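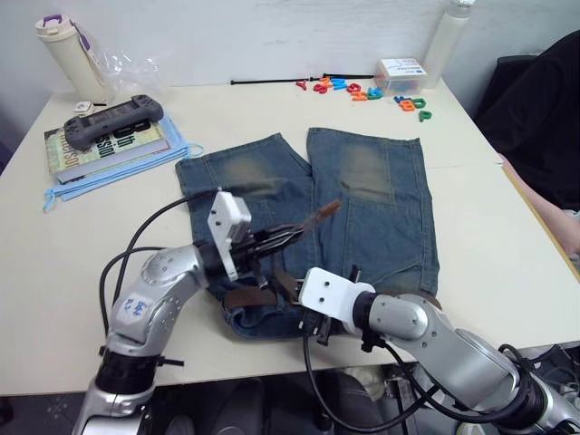

Kindeck Denim Soap, Unscented

Posted Wednesday, April 8, 2020 by Aldana Villalba
1,686 shares | 11 comments

We use cookies to remember your basket. Accept | Settings

Kindeck is a plain bar of soap for people who have read that jeans should never be washed and have stood near someone who believed it. It cleans denim in cool water and takes very little of the blue with it. Some blue will go. It's denim, it was always going to leave you.

Wet the cloth, rub the bar along the dirty parts, wait as long as it takes to make coffee, rinse. Turn the jeans inside out first and take the belt off.
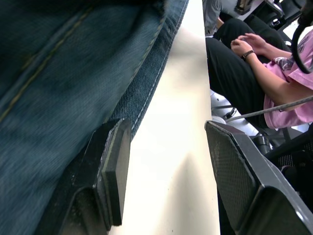 Seams and hems want a bit more patience, as the cloth is doubled there and grime likes company. A soft brush helps. A stiff one also helps, mostly in giving you a hole you could have bought new for more money.

Weight: 100 g
Bars per carton: 32
Fragrance: none, despite requests
Not for: silk, wool, leather patches you're fond of

We make it in the old Laskowska workshop and let each batch dry on the rack until it stops denting under a thumb. Stock usually runs out in August, when everyone's knees meet the lawn.
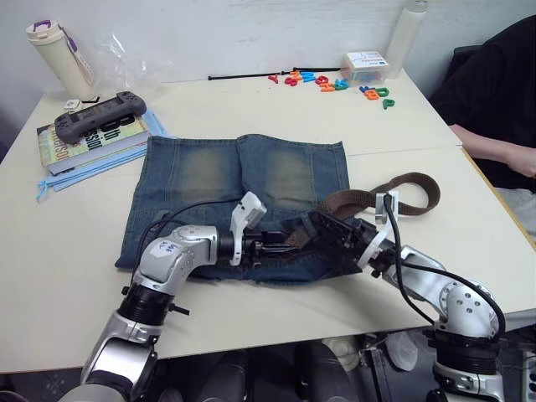 Damian Lis: Got bike grease out of mine on the second go. The bar smells of nothing, as promised, and my dog still ate a corner of it.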